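Stastska bench notebook, teardown and reassembly cell
Entry 2019-07-29
Entered by: Lợi Tiêu

Purpose of this entry: to record the present position on processor handling, ahead of the Dağdelen review in November. The question put to us is whether the arm can take over the board work now done by hand at the repair bench. The host machine is a Dell workstation board in its original chassis, and the processor is an Intel Xeon.

Procedure as written (revision 10):
1. Chassis secured to the bench, cover off.
2. Load plate open, lever clear of the socket.
3. Processor held by its edges only. No contact with the underside.
4. Approach from above at reduced speed. Stop and confirm alignment before descent.

Step 3 remains the main concern. Grip force is set low enough to spare the substrate, and the margin against slipping is small as a result. The present setting is 78 on the controller scale. It should not be altered without an initialed note in this book.
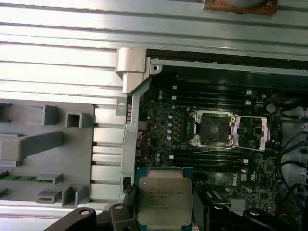

Xeon in the gripper, load plate open, socket empty.

A human technician seats a processor in a few seconds and does so largely by feel. The arm has no equivalent sense at the fingertips. It depends on the wrist view, and that view is poorest at the moment of contact, when the part and the fingers cover the target. Alstead proposed a second camera at bench height. The request is open.

The log for this cell stands at 3,534 cycles across all tasks, of which 560 concern processors. The remainder are memory modules, screws and cable work. These totals should not be read as a success rate — aborted approaches are logged as cycles too.

The pick and place positions for the light gray fixture plate are to be checked again before the next series. The shallow pocket leaves little room for error in rotation.

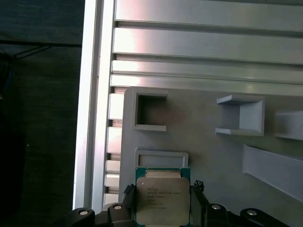

Nazmiye Tatlı asks that the review not treat the processor as the hardest case. Her view is that a rigid, square part with known dimensions is a fair task for a machine, and that the repair bench loses far more time to cables, which never lie the same way twice. She would hold back any claim about general bench work until the cable trials are written up.

The point is accepted and will go into the review text. Cable work is to be reported under its own heading, with the following noted for each attempt: grip position, approach angle, and whether a person had to step in. Colleagues at Grallitz use the same three fields, so the tables can be compared directly.
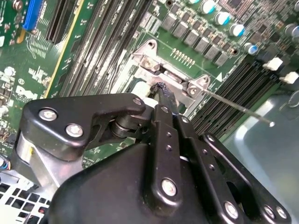

Can the repair bench hand this work over to the arm yet?
Only single, prepared steps with a technician present; the full job stays with the technician for now.

Outstanding: fixture positions, second camera request, cable heading in the review draft. Force setting unchanged.

L.T.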